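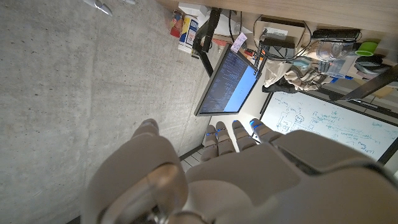 One subscriber replied off-list that the cap should be tested only once, at the close of the window, and that testing it after each transfer makes perfectly ordinary exchanges impossible. I was asked to bring the point back to the list, so I am answering it together with the quoted message underneath.

On Wednesday, July 27, 2022, a list member wrote:

> I have read the draft of rule 9 twice and I still can't tell what
> order the checks are done in. If two clubs swap players of unequal
> rating, one of them goes up. If that club is already near the cap,
> the swap is refused, even when it has a second transfer lined up
> the same evening which would bring it back under. Is that intended?
>
> Also, the draft says "registered rating" in 9.2 and "current
> rating" in 9.4. Are these the same number? Ratings get recalculated
> after every round, so a forward who has three good games could cost
> more on the day he moves than on the day he was listed.
>
> Last one. What happens to games already played? A player who has
> turned out for Tirar in the cup cannot presumably turn out for
> Grultden in the same cup a fortnight later.

Taking these in order.

The draft does mean what it says. Each transfer is checked by itself, at the time it is entered. The cap is 60 points for the nominated eight, and a transfer which leaves either club above 60 is rejected by the system with no option to override. The reason is practical. Babalola, which holds the registrations, has no notion of a linked transaction. It sees a player leaving one squad and joining another, and it runs the sum.

I agree that this produces silly results. Suppose Flultia stand at 59 and want a centre rated nine from Tirar in return for a forward rated seven. The swap takes Flultia to 61 and fails. If Flultia also release a guard rated four to Grultden and take a guard rated two back, the total settles at 59 again and all is well, but only if the guards are moved first. Put the other way round, the same four players and the same three clubs give a rejection. A secretary who types them in the wrong order loses the window for no sporting reason.

Two cures have been suggested.

The first is to test at the close only, as the off-list reply wants. It is simple to write down. The trouble comes at five minutes to midnight, when a club is over the cap and the transfer that would have cured it falls through at the other end. Under this version somebody has to decide which of the completed moves is undone, and the other club in that move may have nominated its eight on the strength of it. I don't see a fair way to pick.

The second is to allow a group of transfers to be lodged on one sheet, signed by every club involved, and to test the cap on the group as a whole. Either the entire sheet passes or none of it does. No club is ever over the cap between entries, so there is nothing to unwind. The cost is that the sheet has to be worked through by hand before it goes into Babalola, and the entries then have to be made in an order the software will accept. In almost every case there is such an order. Where there isn't (two clubs both exactly at the cap, exchanging unequal players in a ring), one player can be parked as unattached for the length of the data entry.

I prefer the second, and have redrafted 9.3 as follows.

9.3 Transfers may be lodged singly or as a group. A group shall be lodged on one sheet bearing the signature of the secretary of each club concerned. The cap shall be applied to the position of each club after all transfers in the group are complete. If any club would exceed the cap, the whole group is refused.
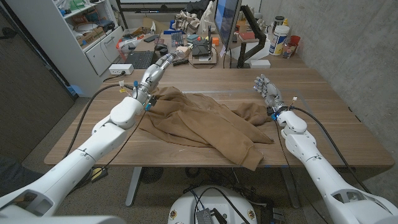
Table top, with both hands above it.

On the second question, they are not the same number, and the wording in 9.4 is a leftover from an older draft. It should read "registered rating" throughout. The registered rating is the one in force at the last general recalculation before the window opens, and it is frozen until the window closes. The current rating goes on changing after each round for the purposes of the published table and nothing else.

I did check whether freezing makes much difference. Taking last season's 573 match sheets and running the recalculation round by round, most players do not move by a whole point inside the length of a window. Those who do are nearly all players with few games behind them, where one good night swings the average. With 216 players registered across the divisions that is a small group, but it happens to be the group that gets transferred. Bench players looking for minutes are the bulk of the November business and their ratings are the least steady. So freezing is worth having, if only so that two clubs who agree a move on Monday find it still legal on Thursday.

It does leave one oddity. A player who joins the league for the first time after the last recalculation has no registered rating at all. At present he is given the division average. I would leave that alone for this season and look at it with the rest of section 4, which needs rewriting anyway.

The third question is about being cup-tied. The player keeps his eligibility in the league from the date of transfer and loses it in the cup for the remainder of the season, if he has been on court for his former club in any round. Being named on the sheet without playing does not tie him. The scorer's running sheet decides it, and not the team list handed in before tip-off. That has always been the practice but was never written into the rules, so I have added it as 9.7.
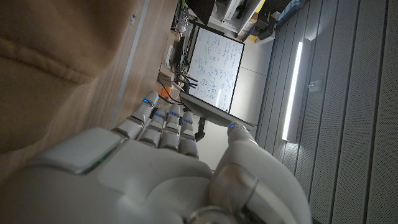

Does a forfeited cup tie count as having played, then, if the sheets were filled in and the other side never turned up? That came in from a second subscriber after I had started this message, and it affects Grultden directly, as their first round tie was awarded without a ball being thrown up.

My reading is that it does not. No one was on court, there is no running sheet, and 9.7 as drafted needs one. The same goes for a tie abandoned before the jump. A tie abandoned after the jump does count, for those who had been on court by then, even if it is later replayed in full. I am less sure about the replay case and would take a contrary view seriously.

While I have section 9 open, the limit on incoming transfers stays at 3 per club per window. For a grouped sheet each incoming player counts singly. I mention it after a query as to whether a group would count as one. It would not, or the limit would have no effect.

A player parked as unattached during data entry, as described above, does not use up one of the three by being parked. Babalola will count it as an extra registration all the same, so the figure it shows on the club page will be wrong until it is corrected by hand. I would sooner put up with that than change the limit to suit the software.

Minor corrections to the draft, none of which alter the sense:

9.1, second line: "window" for "period".
9.2: delete "normally".
9.4: "registered rating" for "current rating", twice.
9.5: the cross-reference should be to 4.6, and not 4.5.
9.8 (formerly 9.7): renumbered only.

Comments on 9.3 and 9.7 to the list, please, and keep them separate from the shot clock thread. If there are objections to the grouped sheet I would like to see the alternative wording as well as the objection.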